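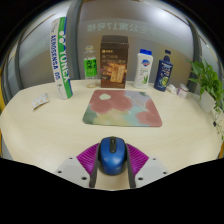

Section 4: Dictionaries in Python

By now you have written plenty of loops over lists, so you know how handy a list is when the order of things matters. Today we meet my favourite type in the whole language, the dictionary. Once you get used to it you will find yourself reaching for it all the time!

A dictionary stores pairs. Each pair has a key, which you use to look something up, and a value, which you get back. Open the shell and type this in:

stock = {"Cotow": 400, "Brodimon": 74, "Estel": 15}

We have three warehouses and the number of boxes held in each. To ask for one of them, put the key in square brackets:

stock["Brodimon"]

The shell answers 74. Notice that we never said where in the dictionary to look. With a list you would have needed the position, or a loop to hunt for it.

Adding and changing

Adding a new pair looks just the same as changing an old one:

stock["Wu"] = 12
stock["Cotow"] = 364

The first line makes a new key. The second finds a key that is already there and replaces its value, so the 400 is gone for good. Try both, then type stock on its own and have a look at what you've got. Watch your capitals as well — "wu" and "Wu" are two different keys, and Python will happily keep both.

When the key isn't there

Type stock["Leeds"] and you will get a KeyError. Please do this on purpose at least once, so that you recognise the message when it turns up in your coursework (it will!). There are two common ways round it. You can test first:

if "Leeds" in stock:
 print(stock["Leeds"])

or you can use get, with a second value to fall back on:

stock.get("Leeds", 0)

I like get for counting things and the if test when a missing key means something has gone wrong and I want to say so.

Looping

A plain for loop over a dictionary hands you the keys. Most of the time you want the values too, and that is what items is for:

for place, boxes in stock.items():
 print(place, boxes)

Two names before the word in, one for each half of the pair. It's a lovely bit of Python, and very easy to read back a month later.

Exercises

1. Write a function total(stock) that returns the number of boxes in all the warehouses together. With the dictionary as we left it you should get 465.

2. Write a function count_letters(word) that returns a dictionary of each letter and how often it appears. Use get.

3. Harder: change your answer to exercise 2 so that capitals and small letters are counted together. Where is the best place to put the call to lower()?

Bring exercise 2 with you to the lab, working or not. We start from there when we read words in from a file.

Introductory Programming course notes | Contact the module office | Back to top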